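The Flarlow Boat

Missed the four o'clock. Of course she did. Ran the whole length of the quay with the bag banging on her hip and the cake tin under one arm, and the ramp was already up, and the man on the rope looked at her and then looked at the rope.

Next one, he shouted.

When?

He held up a hand and waggled it. Could be anything. This was Kadik in July, boats went when they went.

So. Bench. She sat. Took one shoe off, looked at the heel, put it back on. Across the water Flarlow was just a low brown line with the church sticking out of it, fifteen minutes if the wind was kind. Her mother would be at the window by now. Her mother had been at the window since breakfast most likely, with the good cups out and the cardigan buttoned up wrong.

She had said Saturday, definitely Saturday, and it was Saturday. That was something.

The letter was in her coat. She knew it without looking. Saliba and Sons regret. Three hundred owed on the house, forty of it for the letters themselves, which seemed rich. She'd had it since the spring. First she was going to tell her mother at Easter, then on the phone, then never, then by selling the piano. Then the piano man came and laughed, quite kindly, and ate a biscuit.

A gull walked up and looked at the tin.

No, she said.

It was lemon. It had sunk in the middle and she'd filled the dip with icing, so that was a cake with a pond in it. Her mother would say oh you shouldnt have, and then cut it and say did you use the big eggs.

The kiosk was open so she got a tea. Too hot, no lid. Stood at the wall with it. The wind had got up and there were little white bits on the water now, and a boat coming, maybe hers, maybe the Ultar one, which was the same boat painted green and no use to anybody going to Flarlow.

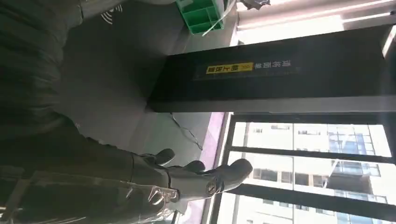

She practised it. Mum, there's a thing about the house. No. Mum, sit down. No, worse, her mother would think someone was dead. Her mother's house was full of things she had never thrown out, string and jars and tea towels, and she'd have to be told in the middle of all of it, in the kitchen, with the kettle going. Clear plastic film all crumpled up, bright along the creases, her mother kept that as well, smoothed it flat with a thumb and put it in the drawer. You couldn't say Saliba and Sons to a woman doing that. You'd have to wait until teh drawer was shut.

The boat came in. Hers. Blue, thank God.

She poured the tea over the wall and got the tin and the bag and went down the ramp with her heel hurting, and the man on the rope said see, told you, and she said you didn't tell me anything.

Sat outside at the back. Got the letter out, finally. Put it on top of the tin, under the string, where her mother would see it before the cake.

Then halfway over she took it off again. Then put it back.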